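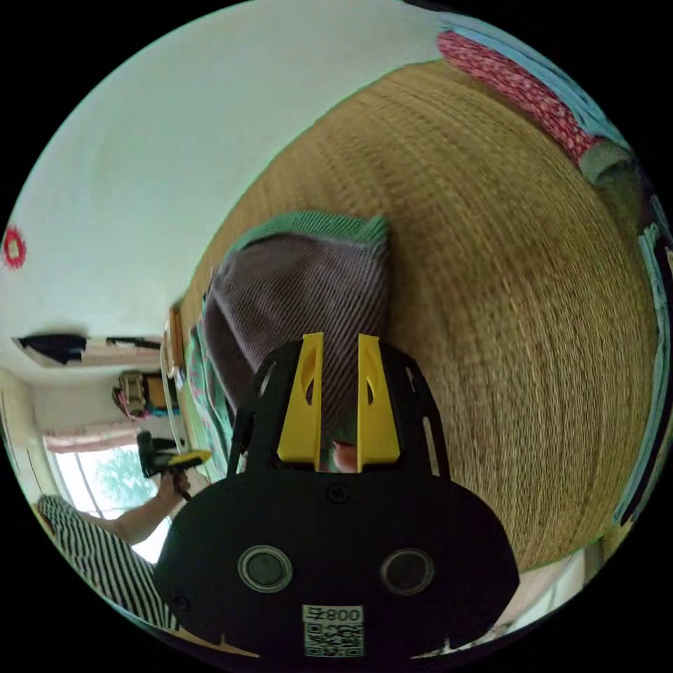
Danuta Wysocka: You cannot wash a tatami mat. I don't care what your cousin in Barnberg did with a hose. Straw and water get along for one afternoon and then you own a compost heap.

mudroom_mike
Nobody said hose, Danuta. I said damp cloth. My question was whether a woven straw mat can be saved after a spilled mug of tea, and so far I've learned that I'm a bad person.

Danuta Wysocka
Damp is wet with good manners. Blot, dry cloth, go with the weave, leave a window open. Done.

pellworth
I wipe mine down with diluted vinegar every July and it's going strong at 14 years. Smells like a salad until dinner time. Going with the weave I agree on, going against it is how you get the fuzz.

Rhun Harries
Vinegar fades the green out of a new one. On an old gold one there isn't any green left to lose, so knock yourself out. I used it on half of mine as a test and now I have a two-tone floor and a wife with opinions.

mudroom_mike
Mine is well past green. What are people using for cloth? I've been cutting up old sweatshirts.

kettleback
Anything soft that doesn't shed. Ribbed cotton is fine, just fold it so you've got a clean side to turn to. Cut the zippers off first. Ask me about the scratch by the closet.

pellworth
What about the scratch by the closet?

kettleback
I don't want to talk about it.

Rhun Harries
The real answer is baking soda. Sprinkle, wait 2 hours, vacuum on low.

Danuta Wysocka
The real answer is that you will be finding baking soda in that mat until you die. It goes down between the straws and stays there. Salt if you must, coarse, and brush it out the same day.

Rhun Harries
I have a good vacuum.

Danuta Wysocka
You have a two-tone floor.

mudroom_mike
Update — blotted it, dried it overnight with a fan, and there's still a tan ring the shape of Ohio. Wife says put a chair on it. I am putting a chair on it.

kettleback
Put felt under the legs.

Comments (3)

coto_lane, August 24, 2021
Chair method works. I'm up to four chairs.

bev in Mahama
Does any of this apply to seagrass? My store swore it did and then sold me a spray.

pellworth
Seagrass takes a damp cloth a lot better. Return the spray.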